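Loading a Dish Rack: Notes from the Open Day at Hedport

Filed under: Kitchen, Washing up

I went to the open day at the Vellow workshop in Hedport on 16th April. The main demonstration was two robot arms working with plates and a wire dish rack on a white table. I have written about dish racks on this page before and get more mail about them than about anything else, so I stood at that table longer than I did anywhere else. 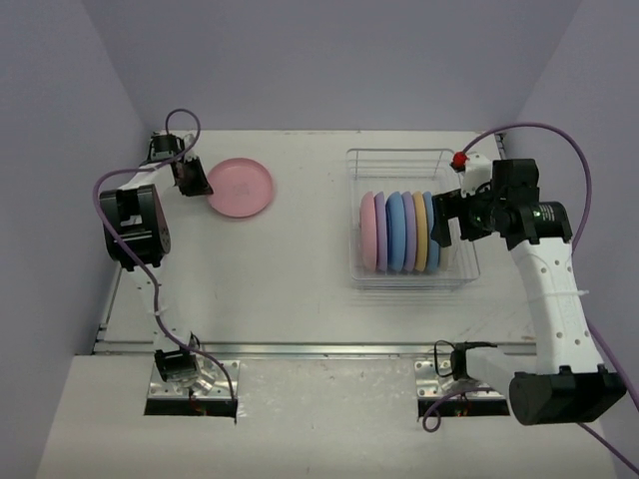
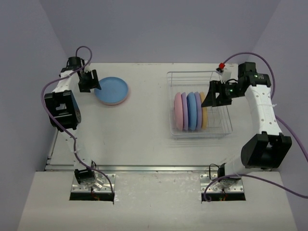 Kirsty Lightfoot ran the table and took questions. She told us her group had logged 2,000 tries at handling a single plate since February, and that 1,870 of them were good. I asked about the rest. Most of the failures were plates that tipped over after being let go or plates that were picked up crooked. Those are the same two things that go wrong at my own sink, so I asked her what they had changed. Most of the tips below come from her answers. A few are mine.

Picking up a plate

A plate lying flat on a smooth counter is hard to pick up by the rim. Fingers slide along the edge and push the plate away. If your hands are stiff or wet, slide the plate until an inch of the rim hangs over the counter, then take it from underneath. A folded dish towel under the plate also works. It holds the plate still and leaves enough room to get a fingertip under.

If plates are stacked, take the top one only. Two wet plates can stick together and the lower one will drop when you are halfway to the rack. Twist the top plate a quarter turn before lifting.

Setting it in the rack

Bring the plate in upright. People tend to lower it at an angle and then straighten it once it touches the wires, and that is when it knocks the one beside it. Turn your wrist first, over the counter, then go straight down.

Don't let go right away. Kirsty said a short pause before release made more difference than anything else they tried. Lower the plate until you feel the bottom wires, wait a moment, and then open your hand. If it starts to lean, you still have it.

Lean every plate the same way. One plate leaning against the others will close up two gaps and both plates will stay wet in the middle.

Order

Start at one end and work toward your free side, so you never reach over plates you have already set down. I am right-handed and start at the left. If you are left-handed, do the reverse.

Put your heaviest plates in first. With a light rack, keep the weight low and near the middle if you only have a few. Mine is a Lelletti, and it will slide on a wet counter when everything heavy is at one end. A strip of rubber shelf liner under the feet fixed that.

Leave a gap between plates if you have the room. A full rack dries slowly whatever you do. When I have more plates than space, I dry the first batch by hand and put them away.

Bowls and deep dishes need two slots. Stand them at the end of the row so they don't push against flat plates.

Care of the rack

Check the wires once a month for chips in the coating. Rust starts at the joints and will mark a white plate. Small spots come off with baking soda and an old toothbrush. Once the coating has peeled along a whole wire, replace the rack.

White film on the wires is from hard water. Soak the rack in the sink with one part white vinegar to three parts hot water for half an hour, then rinse well.

If you want to go

The workshop is on Cervantes Street, behind the bus garage. There is a ramp at the side door. They had 388 visitors last year and 592 this year, and the line for coffee was long both times. Bring your own cup. The arms work slowly and there are a few stools, but get there early if you need to sit down.

Next week I'll get to the letters about cloudy drinking glasses.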